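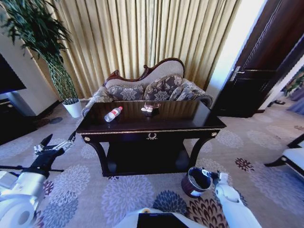

## Two-arm unit drops the bin / lets go early during table clearing. Grip fault or me?

Posted in Home & Service Robots > Faults, April 2024

**dabbas_nightshift**

Need help quick, have to write this up before the next run.

Setup: two-arm unit, multi-finger hands, clearing a low table in a living room. Job is simple. Right hand moves the wastebasket up close to the table, puts it down, goes back for the trash, drops it in. Left hand mostly stays out of the way. Glossy dark table top, thick patterned carpet.

What goes wrong: right hand opens too early. Log says "place complete" while the bin is still in the air. Bin falls, tips, rolls. Got 13 of these out of 80 runs. No error, no stop, nothing. It just goes on to the next step and reaches over the table like all is well. Then lets go of whatever it picked up over a spot where the bin isnt.

The worst one was in February, bin went under the leg of the console and the arm came down on the table edge. No damage to the arm. Small chip in the lacquer. The owner was nice about it but I don't want a second one.

Things I tried:

- new finger pads on the right hand
- slower lowering speed
- reran hand calibration, passed both times
- bigger grip force (made it worse?? bin wall flexes, then slips)

Same unit did fine at our Onberg site on a hard floor. Never dropped once. So is it the hand, the carpet, or my settings? Can't swap the hand out until the spare gets here from Standholm.
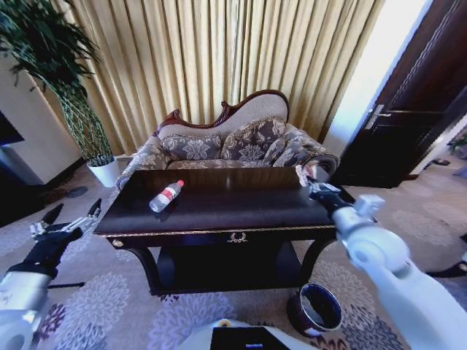 Also, does anyone know how to make it check the bin is really there before it opens over it? Right now it trusts the last position it saved. That seems bad.

---

**Graham Sugden**

Don't think it's the hand. If calibration passes and the pads are new, stop buying parts.

Sounds like your release is triggered by contact force at the wrist. On a hard floor you get one clean spike when the bin touches down. Fine. Now you have a thin-walled bin held near the rim. Squeeze it harder, the wall gives, then pops back a bit as the arm slows down. That pop can look like touchdown. Hand opens. We chased the same thing on the Prisside job and lost 4 days to it.

Carpet makes it worse from the other side. Real touchdown is soft, so people lower the threshold until it triggers, and then everything triggers it. Did somebody lower yours when you moved from Onberg? Check that first. Bet you a coffee.

What I'd do, in this order:

1. Put grip force back to the old value. More squeeze is hurting you.
2. Put the contact threshold back to the hard floor value and see if it still triggers on carpet.
3. Require both things before release: contact force AND wrist height within 2 cm of the floor. This one matters most. If height is wrong the hand stays shut, period.
4. After release, lift the hand a little and look at the bin again with the head camera. Save the new position from that, not from where the arm thinks it left it.
5. Same look again right before dropping trash. Bin not found = hold the item, back the arm off, call for help.

On the table thing. Please don't run this with the arm able to push down at full force near furniture. Set a keep-out volume around the table with a margin, and cap downward force in that whole area. Chip in the lacquer is cheap. A hand resting on the table edge is not. Nobody within arm's reach until you have a clean batch, and somebody on the stop button the whole time. Should of been a stop condition from day one: place says complete, height says no, unit halts.

Log the wrist height at the moment of release for each run. If it's the pop-back you'll see the bad ones sitting well above the floor.

---

**standholm_kev**

just use a heavier bin. ours has a brick in it

also glossy tables mess with depth cameras, could be that. close the curtains and try again

---

**dabbas_nightshift**

Ok update. Graham was right about the threshold, it was lowered when the unit left Onberg, note is in the change log and I missed it. Put it back. Height check is in too. Heights on the failed runs were all over the place, all of them off the floor.

Haven't done the camera re-check yet, that needs somebody who knows the vision side better then me. Keep-out volume is set. Force cap is set. Second person on the stop for all runs.

No brick, sorry Kev, don't want the arm lifting that over someone's carpet. Will try the curtains though.

Will post numbers when I have a full batch.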